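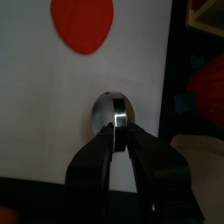 Metal spoon in front of the white surface, with a red oval behind it.

Search reports Enter keyword Go

July
By Gilles Poulain

Progress report to Kadlec: Plurnumik table items, third period

This report covers the selection and handling of household items for Plurnumik. The money in this period went to buying table goods, sorting them, and working out which ones belong together in a small set. Spending came to $3683. The largest share was metal tableware from Vestach, and the rest was containers, pads and storage at Cellthorpe.

The item list now has 260 entries. Each entry has a plain name, a material where we know it, and a shelf number. We rewrote many of the names from the last period. "Cutlery, misc." was no help to anyone looking for a spoon, and two different bowls had been entered as the same thing. The old names are kept in a side column until the next report, then they will be dropped.

Polished metal is still the slowest group to sort. Spoons that look alike on the shelf can differ in the length of the handle or the depth of the bowl, and the Vestach order arrived with two patterns mixed in one carton. We separated them by hand and sent back the ones we had not asked for. A credit is expected but is not included in the spending figure above.

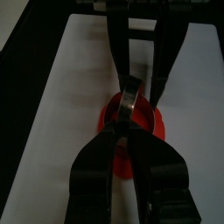

Will the red pieces stay in the set?
They will, at least through the next period, because they are easy to find against a light surface and we already have spares.

We tried several background surfaces and settled on white for the middle of the table. Pale items are placed off to the sides where possible. The pale pink and peach pieces were a late addition, and I had doubts about them, but they store well and have given us no trouble. One of the peach boxes came with a sticky film on the lid that took most of an afternoon to clean off.

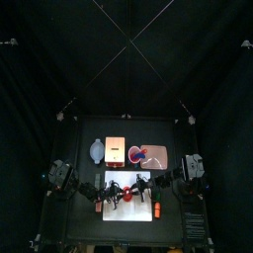
Plurnumik Reports, No. 14, page 3

Containers and bowls are kept along the back of the table and smaller pieces toward the front. This is the layout we proposed last time, with one change: the oval blue container is now part of the standard back row. It had been on the reserve shelf. The layout sheet has been updated and a copy is kept with the item list.

Storage at Cellthorpe is adequate for now. The lower shelves are full of boxed duplicates, and I would like permission to give away the ones that have no entry on the list. If Kadlec needs them held until the end of the grant, please let me know before the next period starts.

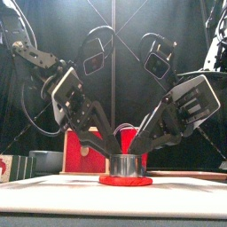 Pads and mats are the next group to finish. We have more colors than we need and too few that lie flat after washing, so the order will be small and limited to round ones. The short metal cylinder standing upright on the round red cloth pad shows the pairing I would keep: shiny metal over plain cloth, with white underneath. Square mats will stay on the list but will not be reordered.

Work planned for the next period:
- finish the pad and mat entries
- settle the Vestach credit
- relabel the reserve shelf
- drop the old item names

No extra funds are requested. The updated item list will be sent separately.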